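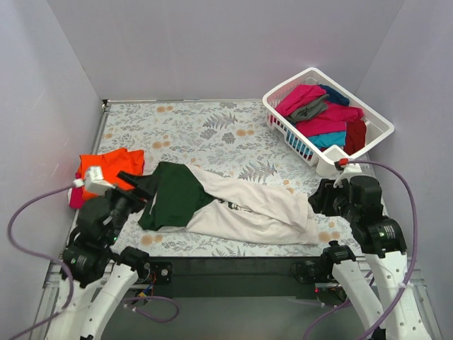 Fig. 4. White slotted basket at the back right corner of the mat, with garments laid out for sorting.

4. Sorting and folding on the Vollby mat

Use this section once the mat is flat and the edging is fitted (see section 3). The steps are the same for all Vollby mat prints, including the fern and flower print.

4.1 Before you start

1. Wipe the mat with a barely damp cloth and let it dry. Coloured prints can mark if wet fabric sits on them.
2. Stand the basket in a back corner, turned slightly so one long side faces you. Keep it clear of the metallic border.
3. Check pockets, and close zips and hooks.

CAUTION: Do not drag zips or metal buttons across the printed surface. Scratches are not covered by the warranty.

4.2 Sorting

1. Take out a few garments at a time. Leave the rest in the basket.
2. Put bright colours to the left of the mat. Orange and magenta may share a pile if both are fully dry.
3. Lay dark and pale garments in the centre, ready to fold. In Fig. 4 a dark green garment lies partly over a long off-white one. Lift the upper garment away before you straighten the lower.
4. Set anything still damp aside on an airer. Do not leave it on the mat overnight.

NOTE: New dark red and navy items may give off dye for the first 2 washes. Keep them off pale fabric until then.

4.3 Folding

1. Spread one garment face down and smooth it from the middle outward.
2. For a long garment, bring the ends together first — it will then fit within the border.
3. Fold the sides in to the width of the basket, less a finger at each end.
4. If the garment has a printed mark or logo, fold so the mark stays on the outside. It makes the piece easier to find later.
5. Fold in half, then in half again for heavier fabric.

4.4 Repacking the basket

1. Empty the basket fully before repacking. Folded pieces placed on top of loose ones will slump.
2. Put heavy items at the bottom and stand small items on edge at one end.
3. Stop below the rim. Fabric pushed hard against the slots blocks the airflow and can pick up a ribbed crease.

CAUTION: Do not stack a second basket on a full one.

4.5 Care of the mat

Shake out lint weekly. For marks, use a mild soap solution — no bleach, no methylated spirits. Store the mat rolled, print side out, away from heaters. Replacement edging is order code 113.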